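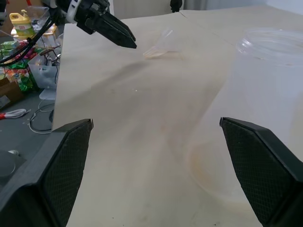 Okay, pantry decanting thread, because over 20 of you asked how I keep dry goods from going everywhere. My whole method is one big clear jar with a screw rim and one little clear funnel, and I'm not kidding about how often I lose that funnel. When it's lying on its side on the beige wood it pretty much vanishes! The spout is the only part I ever spot. If you're buying one for yourself, get it in a color. Any color. Learn from me.

Jar size matters more than the label on the front. I went through a phase of tiny matching jars from Mulon (so cute, so useless) and every bag of rice left me with half a cup that didn't fit. Then it sat in a clipped bag for a year. Go wide. You can get a scoop in there and you can get your hand in there to wash it.

A skinny spout is great for salt, sugar, poppy seeds. Terrible for oats. I tried oats once and spent 10 minutes poking at them with a chopstick. For anything chunky I roll up a piece of paper and pour through that.

Somebody asked where mine came from. The funnel was 98 cents in a bin at Prurnden, the one out by the highway. Can't remember about the jar, sorry!! I've had it since two kitchens ago.
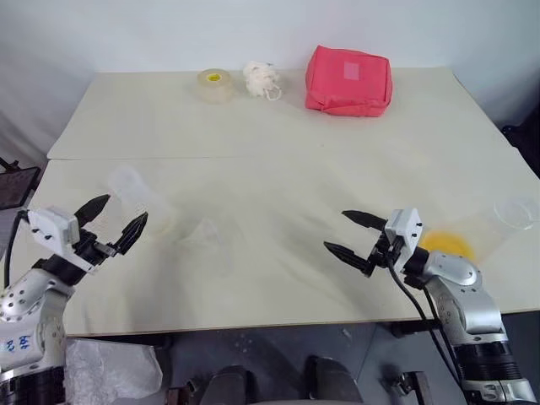

Next thing, wipe the table before you pour and then again after. Sugar gets into every seam and you will feel it under your elbows for days (ask me how I know). I do one pass with a damp cloth and one with a dry one, and I still get smudges. I've made my peace with the smudges.

Labels: I write the name and the cooking time on masking tape and stick it on the bottom. Yes, the bottom. I know what lentils look like, I just never remember how long they take.

And please let the jar dry all the way after you wash it. Overnight, upside down on a rack. I lost 2 pounds of brown sugar to a damp jar last June and I'm still mad.

Spices are getting their own thread because that drawer is a whole situation. If you have opinions on the Fovside racks, the ones that hang inside the door, tell me before I spend money. Do they hold up with full jars or do they sag?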